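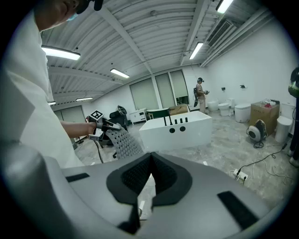
I bought the Skivix high-back office chair in February for our sample room at Ollungate and have used it most working days between then and now. We sell bathroom fittings, and the room has a desk's worth of paperwork done in it every week plus a lot of moving between one end and the other. The chair it was supposed to replace is the gray one with the mesh back, all small holes, and the Skivix is the black one behind it. In the end we kept both, so I can compare them. I have no connection with Skivix. I paid full price through Resesari, which came to some 500 dollars for a pair, the second one being for Oksana Symonenko's office upstairs.

**Delivery and assembly**

The chairs came in two boxes, delivered together. One box had a crushed corner but nothing inside was damaged. Each chair has a five-spoke base, five casters, the gas lift, the seat plate, the seat, the back and two arms. There are 11 bolts per chair and they are all the same diameter but not the same length. The bag they come in isn't labeled. The long ones go through the arms, and the drawing on the instruction sheet is too small to show this. I put a short one in an arm, found it wouldn't bite, and had to take the whole side off again.

A hex key is included. Use your own if you have one, as the supplied key started rounding off before I'd finished the second chair. The back is the awkward part. It is heavy for its size and has to be held upright while you start two bolts from underneath. Teodoro Manzano held it for me and it took a minute. When I took it apart later to check a noise, I did it alone with the chair on its side, and that worked too, but slower.

**Seat**

The padding is firm. For the first two weeks I thought it was too firm, then I stopped noticing. It hasn't gone flat in the middle, which the old chair's did within a few months. The front edge is rounded enough that it doesn't press behind the knees. I'm 5'9". Oksana is a good deal shorter and at the lowest setting her feet are flat on the floor, but only just. If you are much under five feet I would try one before buying.

Seat depth is fixed. This is my main disappointment at the price. With the back upright I have the right amount of room, but Teodoro is tall and says he feels perched on it.

**Back and recline**

The back goes high enough to support my shoulders. It tilts and locks in three positions. The lever for this is on the right under the seat, next to the height lever, and the two feel the same. I still pull the wrong one now and then and drop a couple of inches. A different shape on one of the handles would have solved it.

The tension knob works but needs a lot of turns. Set it once and leave it.

In warm weather the mesh chair is the better of the two. Our room has three tall windows and by the afternoon it gets hot even with the roller blinds down. On days like that I take the gray one and leave the black one for whoever comes in next. If your room runs hot all summer, think about a mesh back before you think about this.

**Arms**

They're solid and have no wobble after the first tightening. The height adjusts, the width doesn't. Set low, they clear the underside of our table, and set at the height I like, they don't, so I can't push the chair all the way in. The small white cabinet in the sample room is a bit lower than the table, and the arms bump that at any setting. Measure what you're going to park it next to.

**Casters and the floor**

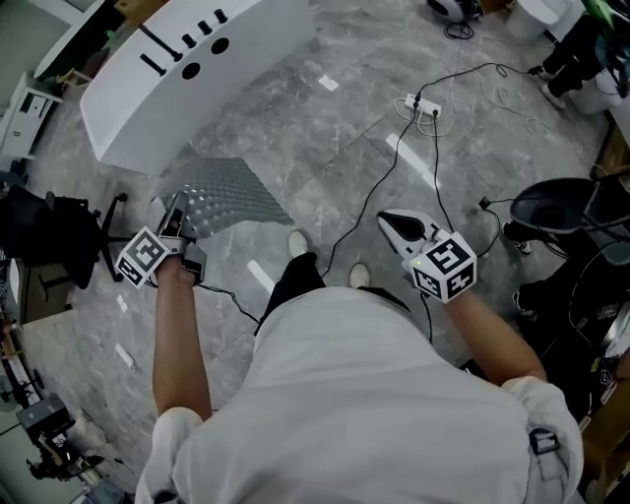 *Black chair on the gray marble-pattern tile.*

Most reviews I read before buying were written by people with carpet. We have tile, and the casters that come with the Skivix are hard. They roll very easily, too easily at first. If I stood up quickly the chair went backward without me. They're also loud when they cross the joints between tiles. With the door open you could hear it in the hallway.

I haven't seen any scratches on the tile from them. There is some grit in a showroom however often it's swept, and the wheels pick it up, so once a month I turn the chair over and pull out whatever has wound itself around the axles. The casters pop out with a firm pull. No tool needed.

Cables are the other thing. The wheels are small enough that they stop dead against an extension cord instead of going over it. If you work with a power strip on the floor, keep the cord out of the chair's path.

Rubber mats with a raised pattern don't work as chair mats either. Ours is gray and dimpled and was never meant for the job, but I tried. The wheels settle into the surface and you have to lift your weight off to get moving. I went back to bare tile.

I asked Resesari about soft casters. They carry a set made by Sydorenko with the right stem, and I bought one set for the upstairs chair, where the noise was bothering people below. Much quieter, and slightly slower to roll, which Oksana prefers. I haven't changed the ones downstairs.

**Problems so far**

One. In the spring the downstairs chair began to click when I leaned left. I wrote to Skivix, who answered the next day and told me to tighten the four bolts on the seat plate. Three of them were loose. I tightened them and the click went away, came back in June, and went away again when I put a drop of thread locker on each. The upstairs chair has never done it.

The gas lift has held on both. No sinking.

**Cleaning**

A damp cloth does it. The base shows dust more than any other part, particularly the tops of the spokes, and if you're fussy you will be wiping it every few days.

**Would I buy it again**

For upstairs, yes. For the sample room I'd probably look for something with an adjustable seat depth and soft wheels already fitted, and pay a little more if I had to. It's a well-made chair with a poor instruction sheet and the wrong casters for a hard floor. Four out of five.

Update, 31st July: Resesari has the single chair listed with free delivery now. We were charged 87 dollars for ours, so it's worth asking about even if the page you land on doesn't mention it. The bolts are still tight.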